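In defense of the plastic colander

I own a good steel colander. It came from Coste, it stands on little feet, and I almost never use it. What I reach for is the cheap green plastic one, and I've started to think everybody should have one and quit being embarrassed about it.

My sister-in-law in Vivcombe says plastic looks like camp. Well, fine! I liked camp. A plastic colander weighs nothing, it doesn't clang around in the sink at 6 in the morning, and you can carry it straight to the table with grapes in it — try that with the steel monster and people think you're serving spaghetti.
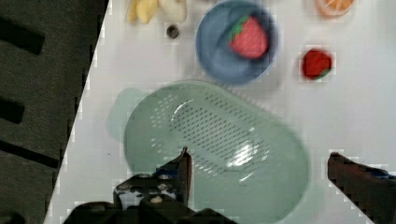
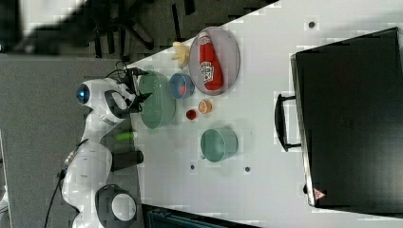
Page last changed: 06/05/2022

Green next to blue is the other half of my argument. A green colander and a blue bowl on a white table cheer me up more than any matching set ever did. Same goes for a teal mug, or a ketchup bottle that just gets to be red. I once priced a matching set in the Turkow catalog (all of it oatmeal colored, every last spoon) and it was over 400 dollars. For oatmeal!

I do have two complaints. Slots are harder to clean than round holes, and rice gets stuck in them until you go in with a toothbrush. And plastic can warp if you dump boiling pasta water through it, so I let the steel one out of the cabinet for that.

Otherwise it lives on the counter. The secondhand place in Sumudlow usually has a stack of them by the door, and I'd take a green one over a white one any day.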